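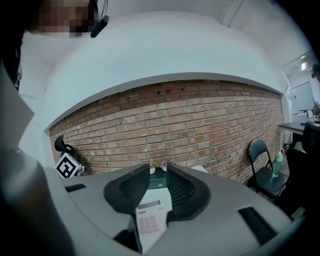 求助：计算器算出来的累计折旧和表格对不上，差两分钱

Shona Leckie
2024年11月

单位里有一批固定资产台账，原来用纸质卡片登记，现在要录入电子表格。录入之前我先用计算器把每张卡片复核一遍，再跟表格公式的结果比对。多数能对上，有一项始终差 0.02 元，查了两个晚上没查出来。

资产情况：原值 1493 元，预计净残值 149 元，直线法，使用年限 6 年，1 月投入使用，从次月起按月计提。

计算器上的做法：1493 减 149 得 1344，除以 6 得 224，这是年折旧额。再除以 12，显示 18.6666666，我在卡片上记 18.67，每月照这个数累加。

表格里的做法：月折旧额一列写的是 =(原值-残值)/年限/12，单元格格式设为两位小数，累计折旧一列用 SUM 求和。

记满六个月，计算器累加得 112.02，表格显示 112.00。表格里每个月显示的也是 18.67，看上去六个 18.67 加起来却等于 112.00。重新建过文件，换过一台电脑，结果相同。请问哪一个是对的，应该以哪个为准？

irkow

表格没有错，计算器也没有错，两边加的不是同一组数。

单元格格式只改变显示，不改变存储值。设成两位小数以后，看到的是 18.67，参与 SUM 的仍然是 18.666666……。六个未舍入的值相加是 112，六个已舍入的值相加是 112.02，每月多出三分之一分，六个月正好两分。

要让表格和卡片一致，在公式里做舍入：

=ROUND((原值-残值)/年限/12,2)

改完以后累计列也会变成 112.02。不要去勾选选项里的“将精度设为所显示的精度”。那个设置作用于整个工作簿，会把所有常量按显示格式永久截短，取消勾选也恢复不了。

至于以哪个为准：记账凭证上的金额只能到分，入账的是舍入后的数，所以按月舍入再累加的做法与账簿一致。但这样做必须处理尾差。全部年限一共 72 个月，18.67 乘以 72 等于 1344.24，比应计提总额 1344 多 0.24 元。放着不管，最后账面净值会是 148.76，低于预计净残值。

常用的处理是最后一个月倒挤：前 71 个月每月 18.67，合计 1325.57，第 72 个月计提 1344 减 1325.57，即 18.43。写成公式：

=IF(期数=总月数,应计提总额-上期累计,ROUND(应计提总额/总月数,2))

另外一种办法是每月先算截至本月应有的累计额并舍入，再减去上月累计额：

=ROUND(应计提总额*期数/总月数,2)-ROUND(应计提总额*(期数-1)/总月数,2)

这样各月金额会在 18.66 和 18.67 之间变动，误差不会积累，第六个月的累计额就是 112.00，最后一期也不需要特殊处理。缺点是每月金额不固定，核对凭证的人可能会来问。两个 ROUND 相减有时会带出浮点尾数，如果后面要做相等判断，外面再套一层 ROUND。

两种都可以，同一套账里只用一种。

Omard

我一般直接看年底数，差几分钱就调到最后一笔里，没出过问题。

不过楼主先确认一下计算器的设置。有些带小数位选择开关的台式机，拨到 2 位并且选了四舍五入，每按一次等号，结果就已经被舍掉了，后面接着乘除用的是舍过的数。有的型号内部仍保留全部位数，只是显示变短。两种机器外观看不出来，用下面的步骤试：

1 除以 3，等号，再乘以 3，等号。

小数位设为 2 时，得 0.99 说明参与后续运算的是舍入后的值，得 1.00 说明内部还有保留位。不过拨到浮点档以后，许多八位机会得 0.9999999，那是位数有限造成的截断，和舍入开关无关。

楼主那个 18.6666666 末位是 6，说明显示方式是截断，当时应该在浮点档，所以这次的两分钱和开关没有关系，楼上讲的是对的。

Shona Leckie

已按一楼的第一种办法修改，加了 ROUND 和最后一期倒挤，第六个月两边都是 112.02，第 72 个月累计 1344.00，净值 149.00。

计算器也试了，浮点档得 0.9999999，拨到 2 位得 0.99。以后复核时固定放在浮点档，舍入手工做。

还剩一个问题：早几年的卡片是按年舍入再分摊到月的，最后一月没有倒挤，其中有几张已经提足，账面净值比残值少几分钱。这部分要不要追溯调整？

irkow

金额只有几分，谈不上重要性，一般不追溯。在卡片备注栏写明尾差金额和原因，资产处置时随清理损益一并转出。还没有提足的，从本期起改用倒挤，公式里的“上期累计”取账面实际数，不要取重算出来的数，否则表格和总账又会差开。

录入时单独留一列“期初累计折旧”，手工填账面数，后面的公式都从这一列往下接。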